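27/07/2022

# Finding a Home for Every Part: Shelf and Crate Storage at the Ilmont Workshop

Our group spent the summer term looking at how loose parts are stored at the Ilmont teaching workshop, and I have to say I went in thinking this would be the dull project of the year. It wasn't! Once you start caring where a wheel cover lives, you can't walk past a shelf again without wanting to straighten something.

The workshop gets its parts from the Prarnunberg salvage yard, mostly plastic trim, covers and clips, and students use them for fitting and repair exercises. When we started in the previous October there were nearly 4000 pieces on the stock list, and the list and the shelves didn't agree very well. People would borrow a piece, finish the exercise and put it back on whatever shelf was closest (we did this too, in our first year, so no finger pointing).

## What we tried

We kept the blue metal racks because they are sturdy and already paid for. Small parts went into the green plastic crates, each with a white label on the front, and the crates went on the lower shelves. A full crate is heavy, and none of us enjoyed lifting one down from above shoulder height.

The top shelves were harder to decide on. Wheel covers are wide and a bit awkward, and the clips around the rim can snap if you stack them carelessly, so we settled on laying them flat in a single layer. Long trim pieces got the same treatment. They do fit in a crate if you stand them on end, but then they tip, or someone pulls one out and three others come with it.
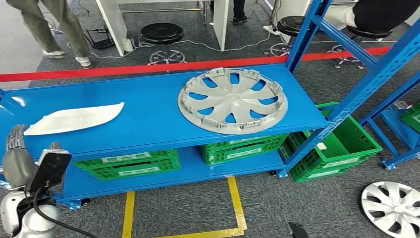

Khalaf wanted to know why we didn't simply hang the long pieces on hooks, as the Grostton workshop does, and added that flat storage always turns into a pile in the end. It was a fair question and we argued about it over more than one lunch. Hooks would save a lot of shelf space, and they'd look very smart too. But the curved pieces come in so many shapes that we would have needed several kinds of hook, and our budget was mostly spent on label holders by then. As for the piles, we did see a few starting up near the end of term, so that worry was reasonable.

## How it went

We timed 17 students finding a list of 7 parts, first with the old layout and again after the change. Of those, 13 were quicker the second time. The other four took longer, and when we asked them about it they said they had known the old mess by heart and were sorry to lose it. I found that rather sweet, and also useful, as it told us we should have walked everyone through the new layout before the timing and not after.

Labels caused the most fuss. Our first batch had the part number in large print and the name underneath in tiny letters, which suited the stock list but didn't suit people, who look for "mirror clip" and not for a number. We reprinted them with the name on top.

## Still to do

The second rack needs a proper plan for its upper shelves. We would also like a marked spot on the floor for crates that are waiting to be filled, because at the moment they end up standing beside the uprights and you have to step around them. The updated stock list is in the binder by the workshop door, and the spare label sheets are tucked into the back pocket.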